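3.2 Tempering and Holding Time

The second trial compared two methods of melting compound coating for molded candies. Batch A was melted in a double boiler. Batch B was melted in a microwave at half power, with a stir between each burst of 25 seconds. Both batches used Valtonen white wafers from the same case, colored with an oil-based dye. Water-based dye had caused the coating to seize in the first trial and was dropped.

Across both batches, 153 pieces were molded in the Fundell heart tray and left to set at room temperature. A piece was rejected if it had a surface bubble wider than 2 mm, a broken edge, or a visible streak of undissolved dye. Batch B had the lower reject rate. Most of the Batch A rejects were streaked, and most of these came from the last tray poured, when the coating had begun to thicken.

Total coating used was 1,268 g, including waste left in the bowls and piping bags. Waste was not weighed separately for each batch, so cost per piece is given only as a combined value in Table 4.

Crushed peppermint was tested as a topping on the final tray. It held when applied within two minutes of pouring. Applied later, it fell off during unmolding.

The Wunutach kitchen thermometer read low at the ice point in April and was recalibrated before Batch B only. Temperatures listed for Batch A should be treated as uncorrected.
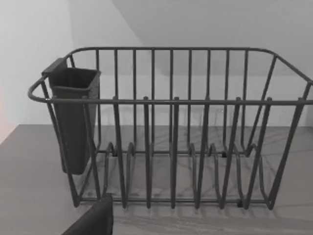
Page 25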